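Vivienda > Reformas > Actualidad

Gimberg estrena sus lofts con la bañera en el despacho y deja varias preguntas sin contestar

Última actualización: marzo, 18:40 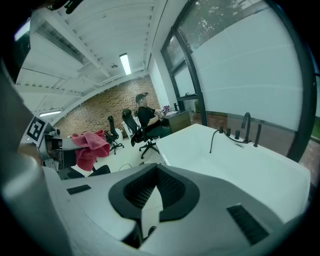
La promotora Gimberg ha abierto esta semana las visitas a la antigua nave Prarna, reconvertida en 26 espacios de uso mixto que se venden como lugares «para vivir y trabajar sin tabiques». La idea se resume en poner la bañera exenta junto al ventanal, en la misma estancia que el escritorio y las sillas de oficina. El baño pasa a ser parte del salón, o del despacho, según se mire.

El folleto habla de «bienestar integrado en la jornada». Cuesta imaginar la jornada en cuestión. Una bañera blanca con grifería negra y ducha de mano luce mucho ante un ventanal, en una sala de ladrillo visto, eso no se discute, pero quien haya compartido oficina sabe lo que dura la paciencia con un compañero que come en la mesa. La empresa no ha explicado quién se baña mientras otro atiende una llamada.

La intimidad se fía al vinilo esmerilado que cubre la parte baja de los cristales. Por arriba se ven los árboles. El vinilo protege de la calle, claro, y de nada más: hacia dentro no hay mampara, cortina ni biombo en el proyecto básico. Gimberg ofrece un panel plegable de la marca Zorkent como extra, a 300 euros.

Queda el asunto del vapor. El ladrillo sin tratar absorbe humedad y los techos de chapa con vigas de acero tienden a condensar en invierno. Preguntada por la ventilación, la promotora se remite a «las soluciones previstas en cada unidad», sin detallar ninguna. Tampoco aclara cómo llega el desagüe hasta la ventana ni qué pendiente lleva, dato que a cualquier fontanero le interesaría antes que el color del grifo.

El precio de salida es de 3.174 euros por metro cuadrado, y los espacios más pequeños tienen 60 metros. Por esa cantidad, la iluminación general se resuelve con tubos fluorescentes, que el catálogo llama «herencia industrial». Se supone que el comprador pondrá las lámparas.

El estudio Merrick, autor de la distribución, defiende que el cliente puede cambiar la bañera de sitio durante la obra. Moverla tiene coste aparte, y el presupuesto se entrega después de firmar la reserva. Las visitas siguen abiertas hasta final de mes, con cita previa.

Noticias relacionadas
Bañeras exentas: cuánto pesan llenas y qué forjado necesitan
Ladrillo visto en interiores, cómo sellarlo sin que brille
Grifería negra y agua dura, una mala pareja
Naves convertidas en vivienda: qué licencia hay que pedir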